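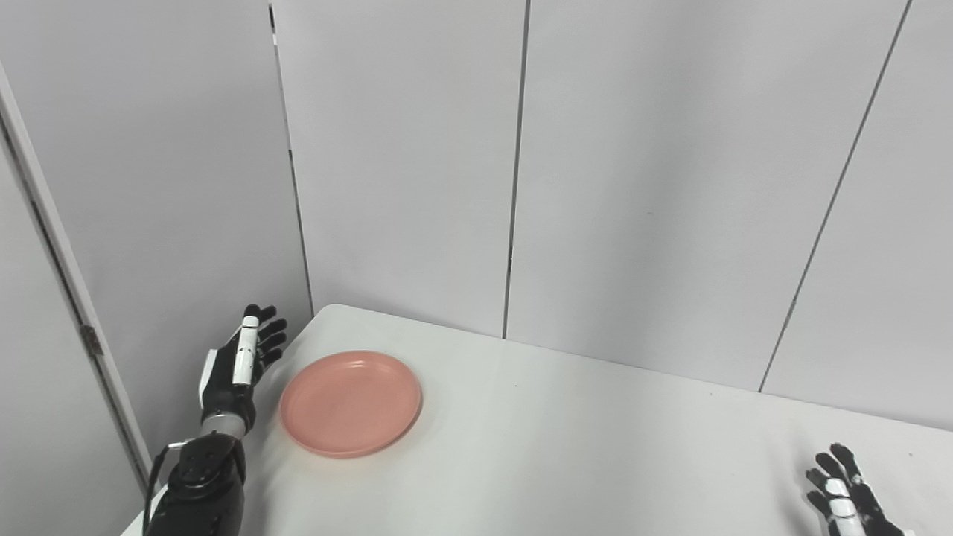

Figure 3. Plate on the white table.

3.2 Single-item settings

Place setting has mostly been studied with complete sets of tableware, in which each item helps to fix the position of the others. Cheng and Teshome asked whether people still follow a shared layout when those cues are removed. In the Darkport sessions the table therefore held one plate and no flatware or cup. The plate was salmon pink with a raised rim, which stood out clearly against the white top, and it lay nearer the left end of the table than the right (Figure 3). Participants were told that one person would be eating and were asked to move the plate if they wished.

A total of 1342 placements were recorded across the two sites, Darkport and Geleo. Final positions were coded by distance from the table edge closest to the participant and by distance from the midpoint of that edge. Sessions lasted up to 60 minutes, including a short interview on eating habits at home. Placements made before the instructions had been read in full were excluded from the analysis reported in Section 4.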